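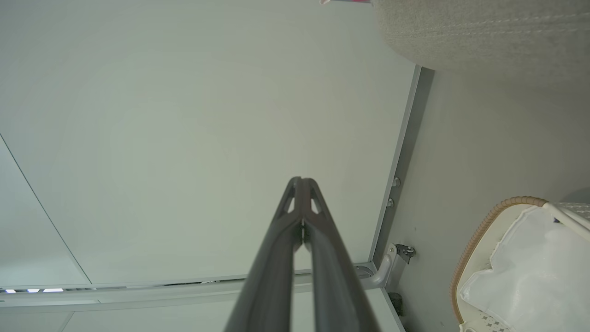
Hostik help desk, ticket 141: ceiling panel in the meeting room makes a noise
26th September, by Musa Akpan

Problem: People in the Edet meeting room report a buzzing sound from the ceiling when the ventilation is on. It comes from the side where the metal frame is, and it is louder in the morning. The room is used by the Mindley team and they cannot hear well on calls.

Step 1. I switched off the lights and left the ventilation on. The noise stayed the same, so I do not suspect the lights.

Step 2. I switched off the ventilation. The noise stopped after a short time. I switched it on again at the lowest setting and the noise came back, but weaker.

Step 3. I pressed on the large panel with my palm, first in the middle and then near the frame. In the middle there was no change. Near the frame the noise stopped while I was pressing.

Step 4. I tried the two screws on the frame. The lower one was firm. The upper one I could turn by hand, almost half a turn. I tightened both with the small screwdriver. Please do not use the electric one, the thread is soft.

Step 5. Ventilation on full for two hours. I heard the buzzing one time, very short, when somebody closed the door.

Result: Much better, but I cannot say it is fully solved. I have asked Drumen for a strip of thin felt to put between the panel and the frame. The ticket stays open until the felt is in place.

Note for the next person: the panel is heavier than it looks. If you must take it down, be two people, and support the rail side first.

Comments

Mindley desk: Thank you, we had three calls today and only once I noticed it.

Drumen stores: Felt is on order. We have the grey one only, is it fine?

Musa Akpan: Grey is fine, thank you. Please send a bit more than one length, the first cut is never straight when I do it.

Last updated: December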